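In Defense of the Cable Pile 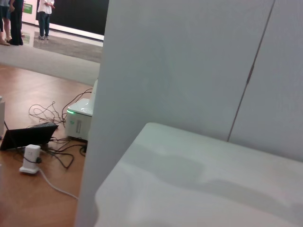

The corner in question, with the green light on.

Everyone I know has a part of the floor they don't discuss. Mine starts where the white panel ends and it has cables in it. There is a white box with a green light. There is a screen leaning back at an angle like somebody waiting for a bus, and there is a power adapter standing upright all by itself, very proud. The rest is mostly black cord, thin, in loops.

I have been told to do something about it. I was told most recently by Pierina Fontana, who came over for soup, looked at the floor for a while and asked if I had considered a basket. I have considered a basket. I have owned two. A basket of cables is a pile of cables that you now have to lift.

The tidying business would like us to believe that cords are a moral problem. I read an article last week in which a woman in a linen shirt said that visible wires "drain a room." Drain it of what? The room has a sofa and a fern. I've seen the products, too. There are sleeves with zippers, little clips with sticky backs, and a lidded box from a company called Drusulo that exists so you can put a power strip in it and then, when something stops working, take the power strip out again. My sister-in-law bought the clips in the pack of 100. She has 14 on the back of her desk and the remainder in a drawer, tangled up with some cables.

My own position is that the floor is where cords want to be. I have run them along baseboards. I have run them behind the bookcase, which meant moving the bookcase, which meant finding out about the back of the bookcase. Every time, within a month, something needed to reach three inches farther than it could, and out the whole business came again, dustier and in a worse mood. A cord on the floor has slack. You can see where it goes, or at least you can see where it goes for a while, until it gets under another one.

I'll grant the other side a few points. You can't vacuum over it. The wood in that corner is a nice warm orange-brown and I would enjoy seeing more of it. And a visitor in socks is a real concern. Nhàn Khúc, my neighbor when I lived on Gourlay Street, kept every wire in her apartment taped flat and labeled in block capitals, and I'll admit that when her internet went out she had it running again before I had found my flashlight. She also spent an entire August weekend on the labels. She has since moved, and had to peel them all off.

What bothers me is the idea that a home should look as if its electricity arrived by prayer. In the catalogs there is always a lamp on a side table, glowing, attached to nothing. The television floats. I paid for these gadgets and I pay to run them, and I don't see why they should get to pretend they live on air when the dishwasher makes no secret of its hose.

A man in Grelumcombe wrote to me after my last column on this subject (the one about the junk drawer, which some of you took personally) to say that he had solved everything by going wireless. He then listed his chargers. It was a long letter.

So the corner stays as it is, at least until Pierina comes for soup again. I may push the loops a little closer to the wall. I did buy one zippered sleeve, on sale, and it's on the shelf in the hall closet, still in the wrapper, next to both baskets.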